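From: Arnout Geerts
To: cundholm-growers list
Subject: Re: [growers] Drying statice and strawflower – what went wrong?

Hello Wilma, hello all,

I've put your message in pieces below and answered under each piece. It got long. Skip to the numbered part if you only want the method.

Wilma Coppens wrote:

> I cut most of the statice in August and hung it in the
> garage. Half of it has kept its colour and the other half has
> gone a sort of tea brown. Same plants, same day. Any ideas?

Was the brown half nearer the window? Garage windows are small but they do a lot of damage over three weeks. I lost a whole row of blue statice that way in my second year at the Cuypers plots, and the bunches at the back of the same rail were fine. If the window isn't the cause, look at how thick the bunches were. The middle of a fat bunch stays damp and the flowers go off from the inside.

> The strawflowers opened right up and went to fluff. I thought
> I had picked them early enough.

Almost everybody picks them too late, me included. They go on opening after they are cut. You want two or three rows of the outer petals lifted and the centre still tight shut. If you can see the yellow middle, leave it on the plant for the bees. Pick in the late morning once the dew has gone, and go back the next day, as they come on quickly in warm weather.

> Also the heads fall off. Do I really have to wire every one?

No. The necks are weak while they are fresh and stiffen as they dry, so if you hang them head down and don't touch them, most will hold. I wire the large ones that go for sale and leave the rest. Petro Romaniuk doesn't wire any and says his losses are no worse than mine. He does grow the smaller-headed sort, so it may not be a fair comparison.

> Ivan said silica gel. Is it worth the money?

For statice and strawflower, no. They are papery already. For roses, peonies and anything with soft petals it does work, but you need a lot of it and a box with a tight lid, and you have to dry the gel out again in the oven between batches. Ivan Vasylenko has a tub he is willing to lend, so ask him before you buy any.

> And how long will they last once they are in the house?

A year or so before they look tired, longer in a dim room. Keep them out of the bathroom and the kitchen.

Now the method, as I do it at present. Others will do it differently and I'd like to hear where.

1. Cutting. Dry day, late morning. Longer stems than you think you need, as you will trim them twice. Strip all the leaves straight away. They hold water and they crumble later and get in everything.

2. Bunching. Ten stems at most for statice, fewer for strawflower. Use a rubber band and not string. The stems shrink as they dry and string lets go, and you come in to find the lot on the floor. I buy the flat bands from Trovent, which last two seasons before they perish. Stagger the heads so that they don't press on each other.

3. Hanging. Head down, in the dark, with air moving. I have a rail in the loft with 58 hooks on it and I leave every other one free early on, when the bunches are at their wettest. Later in the season they all get used. If your only space has a window, pin an old sheet or some brown paper over it.

4. Waiting. Two weeks for statice and up to four for strawflower. Bend a stem near the top. If it snaps it is done, and if it folds it needs more time. Don't go by the petals, which feel dry from the first day.

5. Storing. Long cardboard boxes, tissue between layers, lid on but not taped. Mice like the seed heads, so put the boxes up on something. I had a label on each box with the date of cutting and it saved me a good deal of guessing this spring.

6. Arranging. Cut the stems to suit the vase and not the other way round. A small vase is easier to fill well than a large one, and it uses up the short pieces. Put the bunch together in your hand first and set it in as one, holding it low down by the stems – the heads shatter if you grip them. No water, of course. 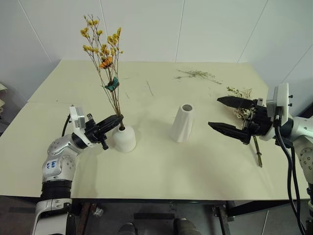 7. Selling. Only if you want to. At the Cundholm market last year we sold 157 bunches over the season, and the mixed ones went well before the single colours did. Dušan Sýkora kept the figures and can send them to anyone who asks. Plain brown paper did as well as the printed sleeves from Zedby, so I don't think we should order the sleeves again.

One more thing on the seed order. The packets of mixed statice gave us far too much yellow. I'd rather we bought separate colours this time, even though it costs a bit more. We have 60 modules set aside in the tunnel for everlastings, and I'd split them between blue, white and apricot statice, with a row of strawflower and whatever is left for sea lavender. If anybody wants pink, say so before Dušan sends the order off.

Wilma, if you could tell us which end of the garage the brown ones were hanging at, I'd be interested to know. And don't throw them out. The brown ones look all right mixed in with grasses and poppy heads.

Regards,
Arnout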